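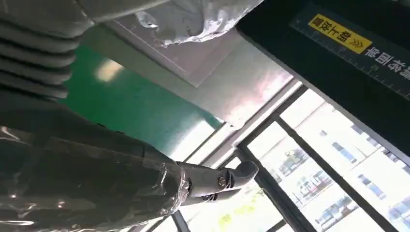 *Wrist camera view at the scanning bench. The fingertip is the small dark thing in the middle. The window is the bright part at lower right.*

# Comparing two hands on the parcel bench without fooling yourself

Every hand maker has a video of their hand picking up a soft bag. I have watched most of them and I believe very few. The bag is always plump, the light is always soft, and you never find out how many goes it took. So when Duarte Bastos asked whether we should stay with the Tikura hand or move to the Murnum, I said we'd run both on the same bench, with the same bags, and write down the failures first.

These are my notes on how to do that. They assume you can already home the arm and stream the cameras. If you can't, start with Hye-jin Ra's setup page and come back.

## What you need

- both hands, with their own adaptor plates
- the same controller for both (we use a Wavden; swapping controllers halfway ruins the whole thing)
- one crate of mixed mailers, kept as a set and never "improved"
- wrist and head cameras recording on one clock
- a paper sheet for the tally, as the logging software likes to call a dropped bag a success

## 1. Look through the wrist camera before you move anything

Most people set exposure with the arm parked facing a wall, then act surprised when it swings towards the glass and the picture goes white. Drive the arm slowly through the whole reach with the live view open. Stop wherever the fingers get hard to see and save a still.

You are looking for three kinds of trouble. Glare from windows is the obvious one. Shine off plastic film is the one people miss, since a crinkled highlight close to the lens can fool an edge detector quite as well as a real bag can. Then there are plain obstructions, meaning any part of the arm sitting where the camera needs to see.

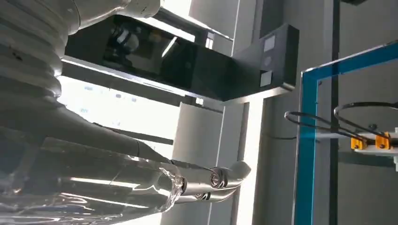 *Fingers near the bottom, film and bellows on the left, cable loops on the right in their yellow clamps.*

That still gets a "maybe" from me. The fingers are readable and both round joints show clearly. But a good share of the view is arm, and there is a bright patch of window behind it. A vendor would call this a clear view of the workspace. I'd call it a clear view of the fingers.

Note the cable as well. Any loops in view go on the sheet, with the arm pose next to them, so that you can check the clearance again after each hand swap. A longer hand changes where the fingers end up, and the drawing won't tell you what they will brush against.

## 2. Fix the exposure by hand

Turn auto exposure off. I know the manual says it copes. Ours hunted up and down every time the wrist turned, and half the "missed grasps" in our November trial were camera trouble that got blamed on the Tikura.

Pick the value that keeps the fingertips readable and let the window burn out. Use that same value for both hands. If one hand has a darker finish you will be tempted to give it a little more light. Don't, unless you plan to run both sets again.

## 3. Set the head camera on the station

The head camera is your witness. It should show the crate, the base plate and the edge of the belt together, so you can follow a bag from one to the next without guessing. 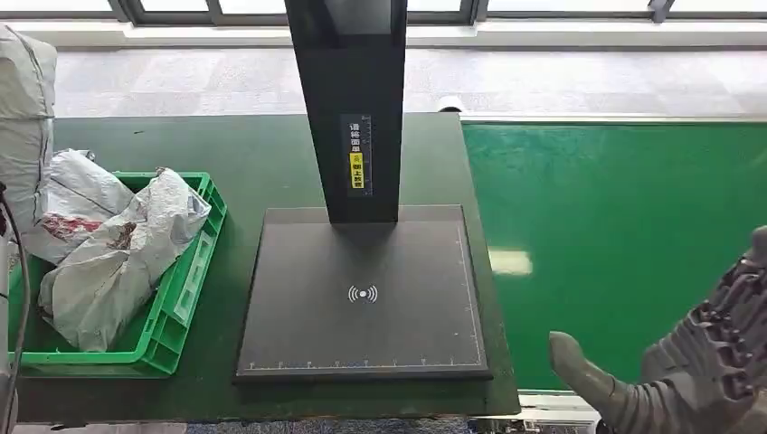 *Page last changed: 26/08/2025 (Ingrid Ruiz-Ortega). Corrected step 5, see ticket 2051.*

I'm fairly happy with this view. The green crate with its mailers is to the left of the plate, the belt is to the right, and the hand is over on the belt side where you can see the fingers. The label on the column asks for the waybill face up, and you should hold the hands to that. A hand that lifts a bag beautifully and puts it down on its face has failed. Mark it as failed. Murnum's rep wanted to call those "partial", and I said no.

Check that the thumb and the other fingers can be told apart on screen. With a crumpled bag you often need to know which finger slipped, and the wrist camera may not show you.

## 4. Run the picks

Do 27 picks per hand, in the same order, with the crate refilled from the same set each time. Hilkka Toivonen refills and I keep the tally, and neither of us touches a bag once the arm has started.

For each pick write down:

1. whether the bag left the crate
2. whether it reached the plate
3. which way up it landed
4. how many tries it took

Wait 600 ms after the fingers close before lifting, on both hands. The Tyagi demo script uses a shorter wait on one profile than on the other, which makes any comparison made with it worthless. Change it before you start.

Keep one still from the moment before each close. You want the fingers against whatever is behind them, good or bad. 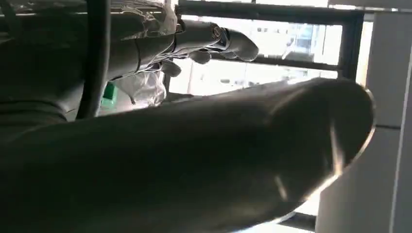

## 5. Go back over the stills

Sort them into "can see every finger", "can see some" and "can't tell". The one before this heading is "can see some". Three fingers stand out against the window, but the big dark part in front fills so much of the view that I wouldn't trust it to say what is happening underneath. There's a cable down the left side too.

An earlier version of this page told you to throw the "can't tell" stills away. That was my mistake. Esperanza Alcantara pointed out that it flatters whichever hand blocks its own camera most, and she was right. Keep them and report how many there were.

## 6. Before you believe the result

Swap back to the first hand and do eight more picks. If its score has moved by more than the gap between the two hands, you have measured your own setup and should go back to step 1. It happened to us the first time round.

I still don't have a winner to give you. The Murnum closes faster and the Tikura drops fewer flat mailers, and neither matches its brochure. Raw tally sheets are in the bench folder, including the ugly ones.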